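Nustness Simulated Grasp Set – README

Status: partly withdrawn. Read the known fault section before you train on anything in here.

What this is

Nustness is a set of simulated grasp attempts on irregular objects, rendered from a camera near the wrist of a two-finger gripper. The objects are lumpy, twisted or folded shapes with no obvious place to hold them. Each episode holds the rendered views, joint positions, commanded and measured finger opening, contact forces at both pads, and a success label.

There are 416 episodes in the full set. Of these, 104 are affected by the contact fault and have been moved out of the default split. They are still in the download, under withdrawn, for anyone who wants to study the fault itself.

Layout

episodes – the default split
withdrawn – the affected episodes, same format
meshes – visual and collision meshes, kept separately
tools – the replay script and the label checker
CHANGES – what moved and when

Known fault: wrong collision shape

The collision meshes for the coiled objects were made by an automatic step that wraps each object in a few convex pieces. On the coiled shapes it bridged the gaps between folds. The physics engine then treated a hollow as solid, so a pad could press on empty space and report a firm contact. The rendered views use the visual mesh and look normal throughout, and that is why the fault got past our checks.

Three things follow from it:

The success label is too generous. An object held by a surface that does not exist still lifts, and the episode is marked as a success.

Contact force rises early. In the worst episodes one pad reports force while there is still clear space between it and the object in the render.

The finger opening at contact is too wide. A policy trained on these episodes learns to stop closing too soon.

The last one is a safety matter as well as a data quality one. Grustbridge loaded a policy trained on the old split onto a real arm in October. It stopped short, read no force, and went into its retry routine, which closes at full speed with the force limit raised. A fingertip pad cracked and the part was thrown out of the cell. The guard door was shut and there were no injuries. The retry routine was ours and shipped with the tools. It has been removed.

How to tell if you are affected

If your copy has no CHANGES file, it is the old one. Delete it and download again. If you have trained on the old copy, do not run the result on hardware, even at low speed, until you have retrained it. Fine-tuning on the corrected split is not enough in our tests – the early stop comes back on narrow objects.

To check a single episode, run the replay script with the contact overlay on and step to the first frame where either pad reports force. Compare the pad with the visual mesh. On coiled objects, look at the side facing the open gap first.
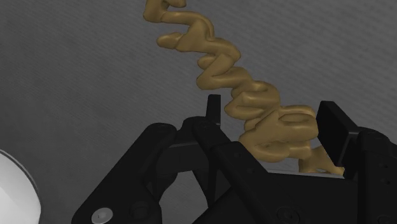 Teixeira wrote in to say that the overlay alone is not a fair test on coiled shapes, as a pad can be hidden behind a fold and look clear when it is touching. Replaying from two extra viewpoints had changed the verdict on several of their episodes. We agree, and the replay script now takes a second camera as an option. The withdrawn list was drawn up from mesh distances and does not depend on the view.

What has been fixed

Collision meshes for the coiled objects have been rebuilt with a finer split, up to 200 pieces per object. Simulation is slower as a result. The label checker now rejects any episode where a pad reports force at over 22 hundredths of a millimetre from the visual mesh.

Not fixed yet

The withdrawn episodes have not been simulated again. Friction is still a single value for every object. The Londari gripper model has stiff pads with no give, so forces at first contact are sharper than on hardware.

Reporting

Open an issue with the episode number, the step, and the output of the label checker. If something moved on real hardware when it should not have, put SAFETY at the start of the title and stop the arm before you write it up.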